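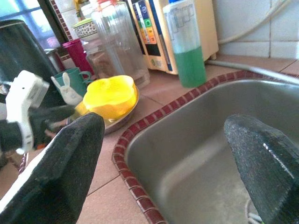 Gripper's-eye view of a kitchen sink, washing-up liquid and rabbit in attendance.

About us

Sovmont is a small research group working on one unglamorous question: how does a robot hand find its way about a kitchen it has never met? We started in a rented office at Tandgate with a model kitchen, and our first gripper became extremely good at model kitchens. Then Nanami Hirose took it home. It managed four minutes.

Since then we have worked in other people's houses. The method, which we call Distine, goes by what the wrist camera sees and has no map of the room. People show it a task by hand, the camera records from between the fingers, and the system learns which bits of the view matter. Mugs usually do. Tiles seldom do, though it was very taken with grout for most of one spring.

The result we are proudest of came in May. Trained on 2000 demonstrations from 200 homes, Distine picked up the right item in 249 of 391 attempts in kitchens it had not seen before. We know what that is as a percentage. The previous version's score is in the appendix, where we would like it to stay.

Mio Hayashi runs the trials and keeps the list of failures, known in the office as Zamfir for reasons that have been lost. It is open to anyone who asks, and is longer than our papers.

We don't sell anything. Visitors are welcome at Tandgate, and the kettle is operated by hand.

Page last updated January 21, 2020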